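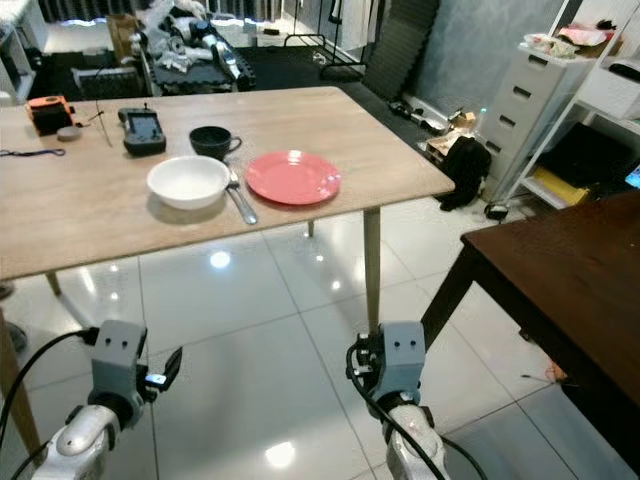 FOR RELEASE 9/25/19

Lisell Sets the Table for One

Hi everybody, Azra Radulović here from Lisell. I usually leave the press releases to my colleague Edmund Olszewski, but he's on vacation and I begged to write this one myself, so please bear with me!

Starting today we're selling a place setting for one person. One bowl, one plate, one cup, one spoon, all in one box, for $40. The bowl is white, the plate is a round coral red and the cup is black with a handle on the side. The spoon is plain metal. You can mix them with whatever is already in your cupboard, and I hope you do.

The idea came out of our store in Wiltutgate last February. I was on the register, and people kept asking if they could buy just one of something (a student moving into her first place, a man whose wife had passed, a night nurse who eats her soup at seven in the morning). We had to send them home with a box of 6 or nothing at all. I went home and ate cereal out of a measuring cup that night, because everything was in the dishwasher, and I thought — well, I'd buy one too.

So I called Dirk Böttcher, who has drawn most of our dishes, and he went through five versions of the bowl before I stopped complaining. My trouble was the rim. I like to drink the last of the broth and the early ones dribbled down my chin. The one we're selling doesn't, at least not on me!

The plate color was a fight. Dirk wanted gray. I wanted something that looks cheerful on a light wood table with only a bowl and a cup for company, and I won.

We made a small first batch of 259 boxes. Some 40 of those are set aside for folks who signed up at the store, and the rest go on the shelf this morning. If you break a piece, come see us, we'll sell you that piece alone. Same goes for anyone who only wants the cup.

Tharun D'Souza will be at the front counter all week with the bowls out, so you can pick one up and see how it feels in your hands. Writers and bloggers who'd like a box to try can ask for me at the store — leave your name and mailing address with Tharun and I'll call you back myself.

Azra Radulović
Lisell, Wiltutgate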